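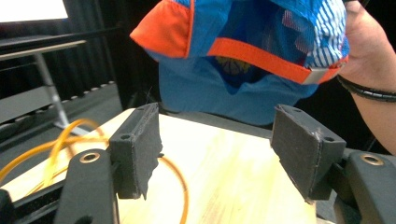

Bringate Running Goods
Support / Closed tickets / Headwear

Ticket 2041
Subject: Rear strap on Nuvska cap loosens during runs, worse after washing
Opened: 09/12/2019
Product: Nuvska running cap, royal blue with orange panel, orange strap
Order reference: 992
Category: Fit and adjustment
Priority: Normal
Status: Closed, resolved by adjustment
Handled by: Mulugeta Birhane, product support

Original message from customer

I bought the blue and orange Nuvska for road running. The first few weeks it was fine. Now the strap at the back gets longer while I run and the cap lifts off in wind. I set it at home so that it is snug, and when I get back there is a lot more slack than I started with. I have not touched the buckle in between. It has been through the wash with my other running clothes, and I think it has been worse after that but I can't swear to it.

I run mostly on the Grorthorpe towpath, which is open and windy. I would like either a new buckle or a new cap. I don't see any damage.

Support, first reply

Thank you for the report. A strap that creeps on this cap usually has one of the following causes:

1. The strap is threaded through the buckle in the wrong direction or misses the center bar.
2. Detergent or fabric softener residue on the strap.
3. The strap has been stretched or glazed by heat.
4. The buckle is damaged.
5. The cap is being worn near the end of its adjustment range, so there is too little strap left past the buckle to hold.

Please answer the following before we go further.

Was the strap taken all the way out of the buckle at any time, including by someone else in the household?
What was used in the wash, and how was the cap dried?
With the cap set to your normal fit, how much free strap is left past the buckle?
Does the strap move if you pull it steadily by hand, or only when you run?

Please do not trim, sew or glue the strap. We can't assess it after that.

Customer reply

The strap did come out once. I took it out to get some grit off and put it back the way it seemed to go. I don't remember which way it went before.

Washed warm with liquid detergent and softener, same as everything else. Tumble dried on low at least a couple of times. Otherwise over the bathroom radiator.

Free strap is about as long as my thumb. It holds if I pull it slowly. If I tug it in little jerks it moves a bit each time.

I also noticed the inside of the cap feels slightly slick, mostly around the band. The mesh feels the same as it did when new, as far as I can tell.

Support, second reply

The answer to the jerk test is useful. A strap that holds under a steady pull and moves under short pulls is normally threaded over the bar on one side only. The buckle clamps when the load is constant and releases a little each time the load drops. Running produces exactly that kind of load. Residue makes it worse, but residue alone tends to give slow slip under a steady pull as well.

The free strap length you give is well inside the range, so item 5 can be set aside.

Please do the following in this order. The order matters, as a clean strap with the wrong threading will still move.

Step A. Rethread

Turn the cap upside down so the inside faces you. It is easier if you hold it by the side panel and let the rest hang. Slide the strap out of the buckle completely and smooth it flat. Check that it is not twisted where it leaves the cap. A half twist hidden under the fabric is common on this model and is easy to miss from the outside.

Pass the end of the strap up through the slot nearest the cap, over the center bar, and down through the far slot. The strap should lie flat against the bar across its full width. Pull the free end back toward you. If you see the bar uncovered on one side, the strap has gone through at an angle. Take it out and start again.

The buckle can be put on upside down. The slightly rounded face goes outward, away from your head. With the rounded face inward the strap meets the bar at the wrong angle and does not grip.

Step B. Repeat the jerk test

Mark the strap with a pencil where it meets the buckle. Pull in short tugs, firmly, for as long as it takes to count slowly to ten. Measure the distance from the mark to the buckle. Write it down even if it is zero.

Step C. Wash

Do this whatever the result of step B. Hand wash in cool water with a small amount of plain detergent, no softener. Work the strap between your fingers along its whole length, then the inner band. Rinse until the water runs clear, then rinse again. Do not wring the cap. Press it in a towel and leave it to dry in the air, upside down, with the strap open.

Do not use the dryer or the radiator. The small printed logo on the inside can also lift with heat. That has no effect on fit, but we see it often on caps that have been tumble dried.

Step D. Test again when fully dry

Same procedure as B. Then one normal run.

Customer reply

Did A and B tonight. The buckle was on with the rounded side in. I had also got a half twist in the strap, under the fabric on the right, exactly where you said.

Before I changed anything I did the tug test, so that I had something to compare with. It moved almost 7 mm. After rethreading it still moved, but only by the width of the pencil line or a little more. So better, not gone.

Question about step C. The instructions on the Chevalier laundry bag I use say it is safe for caps in a machine. Is that all right in place of hand washing?

Support, third reply

Thank you for taking a reading before the change. The improvement is consistent with wrong threading as the main cause. The remaining movement is probably residue, which step C should deal with.

On the laundry bag: a bag protects the cap from zippers and hooks. It does nothing about softener, and it reduces rinsing slightly. For this one wash please do it by hand. After that a bag on a cold, gentle cycle is acceptable, provided the strap is fastened, the load contains no softener, and the cap is air dried.

If your machine has a softener drawer, run one empty rinse before the next sports wash. Residue left in the drawer is released into later loads even when none has been added.

Internal note, M. Birhane

Checked the care leaflet for this cap. It says "adjust strap to fit" and shows the finished position only. No drawing of the strap going through the buckle and nothing about which face is outward. Anyone who removes the strap for cleaning has to guess. Will raise with product documentation.

Spare cap from the sample shelf used for comparison. Threaded correctly: no movement on the tug test. Buckle reversed: moves. Buckle reversed plus half twist: moves more. Did not test softener, no time to do it properly.

Replacement buckle not sent. Replacing the part would have hidden the cause, and the customer would have threaded the new one the same way.

Customer reply

Hand washed and dried over two nights. It took longer than I expected for the band to feel dry. The first rinse was noticeably foamy, considering how little detergent I used, so there must have been a fair amount in there already.

Tug test dry: pencil mark did not move. I did it twice.

Ran the towpath this morning with a headwind on the way out. Strap was where I had set it when I got home. The cap did shift slightly when I looked down to check my watch, but that is the cap moving on my head and not the strap.

Two more things while this is open. The orange has gone a bit duller than the blue, or it looks that way to me under the kitchen light. And is there a way to keep the end of the strap from flapping? It taps against my neck.

Support, fourth reply

Good. Please treat the strap as fixed unless it starts to move again.

Cap shifting on the head: set the strap one small step tighter, with the buckle centered at the back. If the buckle sits off to one side, the cap will turn in that direction. Set the fit with your hair as you wear it for running.

Color: some change in tone is possible after warm washing and tumble drying. It can't be reversed. Cool water and air drying will slow it down. It is not covered as a defect and has no bearing on grip.

Loose strap end: tuck it between the inner band and the panel, from the buckle side. Do not pass it back through the buckle a second time. There isn't room for a third layer, and it will lift the strap off the bar and bring the original fault back. A narrow elastic loop around both layers also works. Please don't use a safety pin near the mesh, as it snags.

Customer reply

Tucked it in. Stays put. You can close this.

Closing summary

Fault: strap creep under intermittent load.
Cause: buckle refitted with the wrong face outward, half twist in strap. Detergent and softener residue contributing.
Parts supplied: none.
Action by customer: strap rethreaded, cap hand washed and air dried.
Result: no movement on dry tug test, no slip reported after one run in wind.
Follow-up: care leaflet to show threading and buckle orientation. Passed to documentation, no release date given. Ask again before the end of December.

Related articles
Removing and refitting a cap strap
Washing caps with mesh panels
Softener and sports fabrics

This ticket is closed to new replies. To report the same problem on another cap, open a new ticket and quote 2041.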